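Part 3. Stocking and facing up the snack bay

By now the bay should be standing, level and screwed together (if it still rocks, go back to Part 2, because a loaded shelf is a pain to level and I speak from experience). I wrote this part with the Triscombe low bay in mind, the one most small stores buy for snacks and cans. It works just as well on the Ferimholm version, only the label channel on that one opens from the top instead of the front.

Last updated 2018-10-24. I changed step 6 after a few of you wrote in to say your label strips kept popping out. Mine did too!

What you need before you start

A damp cloth and a dry one
A box cutter with a short blade
Your shelf plan, printed big enough to read from the floor
Label strips, cut to length
A kneeling pad – you'll thank me, the lowest shelf is a long job and store carpet is thinner than it looks

Clearing and wiping down

1. Take everything off the shelf you're working on and put it in a crate behind you. One shelf at a time, please. I once emptied a whole bay in one go and spent the rest of the morning trying to remember what had been next to the crackers.

2. Wipe the shelf top with the damp cloth, back to front, then go over it with the dry one. Dark tops show every crumb and every ring, so do a second pass if yours is navy or black.

3. Run a corner of the cloth along the front edge and down where the bay meets the floor. Crumbs love it down there, and on carpet they get pushed into the pile by people's shoes. Vacuum before you restock, while you can still get the nozzle in close.

CAUTION: Don't spray cleaner straight onto the shelf. It runs into the label channel and glues the strips in place. Spray the cloth.

Setting out the products

4. Start with the tall round things: chip canisters, snack tubes, cans. They set the height for the whole shelf, and if one of them doesn't fit under the shelf above you want to know that now, before the bags go in. The gap on the standard Triscombe setting is 183 mm, so measure your tallest canister first and move the upper shelf up a notch if you have to.

5. Turn every round container so the picture or the name faces out. Sounds fussy, I know. But a strawberry or a big chip on the front tells a shopper the flavor a lot faster than small print does, and if you stock imported snacks with labels your customers can't all read, the picture is doing most of the selling. When a tube has a big name on one side and the fruit on the other, I turn it so that a bit of both shows.

6. Press the label strip into the channel along the front, starting at the left end and working along with your thumb. Leave 2 mm free at each end. The strip grows a little when the heating is on, and a strip cut dead to length will bow out in the middle and drop off (this was the thing you all wrote in about).

7. Now the bags and soft packages. These go beside the round stuff, standing up if they will and leaning if they won't. Hold a package low down when you set it in place and let go once the base is flat on the shelf. If you hold it by the top seal it swings, and there goes your row of cans.

8. Mix your colors. Two blue packages side by side turn into one blue blob from a few steps away. Put something orange, red or purple between them and both get noticed.

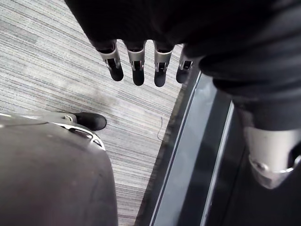
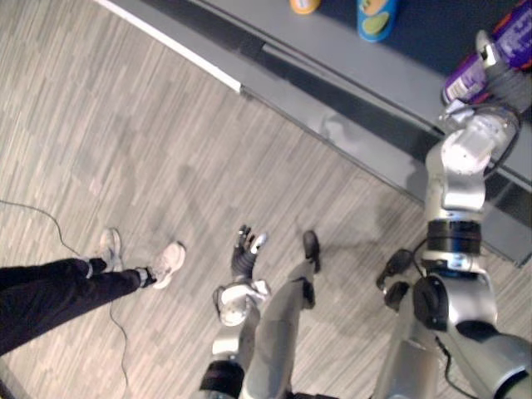
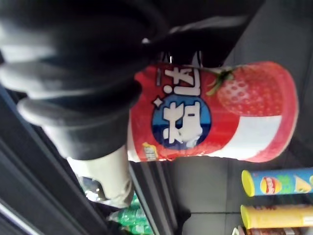
Figs. 3-1 to 3-3. At the snack bay. Fig. 3-2 shows an orange container, a blue can and a purple package on the navy shelf top; Fig. 3-3, a red strawberry tube and a blue chip canister with a yellow lid.

NOTE: Keep the carpet in front of the bay clear while you work. Crates go behind you or off to one side, never between you and the shelf, or you end up leaning over them with your hands full.

Pulling forward

9. When the shelf is full, pull everything up to the front edge so the faces line up. Leave a finger's width between the product and the lip. Any closer and the round ones get knocked off by coat sleeves.

10. Check the row from where a shopper would stand, and then once more from kneeling height. Low shelves get looked at from steep angles, so on the bottom one you see mostly lids and tops. If all you can make out from standing is a row of lids, slip the tilt wedges (bag C in your hardware kit) under the back of the shelf. They tip it just enough.

CAUTION: Don't use the tilt wedges with round containers lying on their sides. They roll. If you want canisters lying down, leave the shelf flat and fit the clear front stop from bag D.

How much can it hold?

A lot more than you'd guess from the look of it. Each shelf takes up to 71 kg spread evenly, and you will never get there with chips. Canned drinks are another matter – stack those two deep across the full width and you're suddenly carrying real weight, so give them the base shelf and keep the light stuff higher up. On a 1000 mm bay I like the heavy items split between the two ends, close to the uprights, with the bags in the middle.

The Plusmont extension shelf clips on at either end if you run out of room. It does not take the same load as the main bay, so bags only on that one. The Ertürk brackets also fit the uprights, though you'll have to turn the hooks around, and the drawing in their leaflet shows it the wrong way up. Follow the drawing in Part 2 instead.

Day to day

Pull forward every morning before opening, and again in the afternoon if you get a school crowd.
Wipe the front edge whenever you change a label.
Put new stock behind old stock. Yes, every time, even when there's a line at the register.
Check the dates on imported snacks one by one; the order of day and month varies from maker to maker. I do a full check each January when things are slow.

If a shelf starts to sag or a clip works loose, take the stock off before you touch anything and turn to Part 5 for the clip replacement steps. Part 4 covers the end panels and the header board.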